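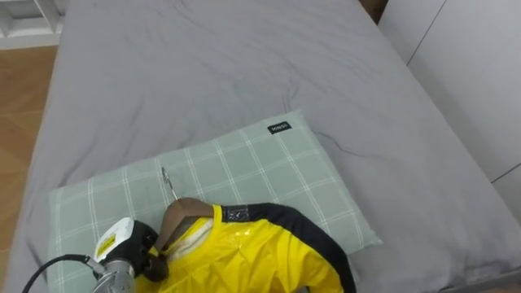 Home > Laundry & Wardrobe > Coats and Jackets

How to hang a shiny jacket so it keeps its shape

I've ruined two good jackets by hanging them badly, so I've become a bit of a bore on the subject! The yellow one on the bed is the sort I mean, with a slick, glossy front that shows every single crease. Fold one of those into a drawer in March and you'll still be looking at the fold lines come autumn.

What you need

A wooden hanger with rounded shoulders (mine are from Kudmont and came in a box of 15, which sounded like loads until I opened the wardrobe). A made bed. A soft cloth, slightly damp.

Why the bed?

I used to do this standing up, jacket in one hand and hanger in the other, and the slippery ones always slid off one side. Lay it down instead. A fitted sheet pulled fairly smooth is plenty, and if there's a pillow in the way you can just put the collar end on top of it. I quite like having the neck raised a bit, it makes the next part easier.

Step 1
Empty the pockets. Tissues, dog biscuits, all of it. Lay the jacket on its back and undo the front completely.

Step 2
Wipe any marks off with the damp cloth and let the jacket dry. Go gently over reflective patches, particularly round the edges, where they like to lift.

Step 3
Slide the hanger in, one shoulder first and then the other. The wood wants to sit right inside the neckline, with the lining lying flat underneath and the hook coming out clear of the collar. If the lining has bunched up, pull it down from inside now (you won't be bothered once it's in the wardrobe, I know I'm not).

Step 4
Straighten the sleeves down the sides. Where the sleeves are a different colour from the body, like yellow with black, the shoulder seam is dead easy to see, so use it. The end of the hanger should stop just short of it. If it pokes past, you'll get those funny little bumps.

Step 5
Fasten the front halfway, smooth it with your palms and lift the whole thing by the hook.

A few extras

Don't iron a glossy jacket unless the care label says you can. For stubborn creases I hang mine in the bathroom while somebody has a shower, then leave it overnight with the door open.

Leave a bit of room on the rail, too. Shiny fabrics can stick to each other when they're squashed up, and my friend Amancay peeled a patch clean off hers that way.

Next in this section: padded coats and where to put them in summer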